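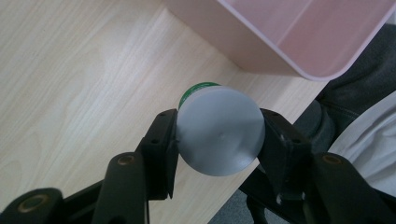

The Great Little Pot Sort-Out

Feb 12, 2026

I've been putting off the cupboard over the kettle since October. It's the one where all the little pots live, the ones that are too small to stack and too useful to chuck (so I tell myself), and every time I opened it for a teabag something round would roll out and have a go at the worktop. Last week one went straight into my tea. So I cleared the table, fetched the pink bin from under the bed and had everything out.

I love that pink bin, by the way. I bought it at the big homeware place in Porby when I moved into the Colton Road flat and it has held, at different times, wool, Christmas cards, potatoes and a winter's worth of gloves. It's see-through enough that you can tell how full it is without getting up, and it wipes clean with one go of a cloth. I've looked for another one the same and they only seem to do them in grey now.

The rule was that everything went into the bin first, every last pot, and then came out again one at a time onto the table. I've tried doing it the other way, shelf by shelf, and all I ever manage is to move things from the left of the cupboard to the right of the cupboard and feel pleased with myself. With the lot in a bin you have to pick each one up and make a decision. You can't just squint at it from a distance.

Small pots, it has to be said, are a pain to make decisions about. Take the one with the grey lid and the bright green peeping out behind it. End on, in the cupboard, it's a grey circle. I have several grey circles! I must have picked that one up and put it down again a dozen times over the winter looking for something else. The green is lovely once you turn it round, and I can't think why I'd always put it away with its lid facing me.

So that's my first discovery, if you want to call it that. Put things away with the colour showing. I'd been storing them on their sides, lids out, like a tiny wine rack, which looked very smart for one afternoon and has annoyed me ever since.

What came out

I did tot it up at the end, I couldn't help it. There were 122 little pots, tubs and tins, in one cupboard, belonging to a person who lives alone and cooks the same six dinners. I sat down for a bit after that.

A lot of it was spices. I had four lots of ground ginger, all open, and not one single jar of cumin, although I would have sworn in court that I had cumin. There was a tin of Deák paprika I'd forgotten about completely, the good smoky one, still sealed, so that was a happy moment. Then there were cake sprinkles, food colouring, two tubs of bicarb, a pot of drawing pins, a pot of buttons, a pot of something I thought was icing sugar and wasn't going to taste to find out, and an awful lot of pots with nothing in them at all. I keep the empties. My mum kept the empties. I expect it'll be carved on something one day.

The loyalty card from Goltutora was in there too, folded up inside an old mustard tin, with 653 points on it. I've been meaning to find that for ages. They closed the Porby branch in the autumn so the points are no good to me whatsoever, but I've put the card on the fridge anyway, out of respect.

How I sorted them

I went for simple this time. Food I use goes back in the cupboard. Food I don't use but is still in date goes in a carrier bag for my neighbour upstairs, who bakes much more than I do. Bits and bobs that aren't food go somewhere else entirely, and I mean it this time, no drawing pins next to the cinnamon. Empties I allowed myself to keep as long as they had a lid that fitted, and I tried every lid. You'd be amazed how many didn't! I had lids in there that have never fitted anything I own.

The table was a help. I nearly did it all on the kitchen floor, and I'm so glad I didn't, my knees would have had words. It's pale wood, the grain's got these darker swirls in it over at one side, and little things show up nicely on it, whereas my worktop is a sort of speckled granite effect and you could lose a whole jar of peppercorns on it. I gave the table a wipe before I started and another halfway through when the turmeric went over. (There's always turmeric. I've got most of it out of the wood with washing-up liquid and a bit of patience, and the rest is on my sleeve.)

One thing I'd do differently is keep well back from the edge. Round things roll, and pots roll in a curve, and they always seem to curve towards the nearest drop. I lost a tub of hundreds and thousands that way. I'm still finding them. I found one in my slipper this morning.

Labels, or my lack of them

I had grand plans for labels. I even bought a pack of 50 sticky ones, the sort you can write on in pencil and rub out, and I did a very neat job on the first few, with little capital letters, and then my handwriting got bigger and slopier and by the end I was just writing "HERBS?" on things. I think I'll do the lids next time and not the sides. If a pot has a plain flat lid it's crying out for a round sticker, and then I could put them back whichever way I liked and it wouldn't matter which bit was facing out. The grey ones especially.

If anyone knows a pencil that writes properly on those labels and doesn't smudge the minute you touch it with a floury thumb, please do leave me a comment. I've tried an ordinary HB and a 2B and they're both hopeless.

Where it's all ended up

The cupboard is two shelves of food now, with space between things, and I can get a teabag out without putting my hand up to protect my face. The buttons and pins have moved to the sewing drawer. The neighbour's bag has gone upstairs and I've already had half a ginger cake back, so I've done very well out of that.

The pink bin hasn't gone back under the bed yet. It's on the table with the empties in it, all with their proper lids on, and I'm going to go through them again at the weekend and be a bit stricter. I've walked past it this evening and taken out two that I think might be handy for screws.

Bathroom cabinet next. I opened the door of it earlier and shut it again.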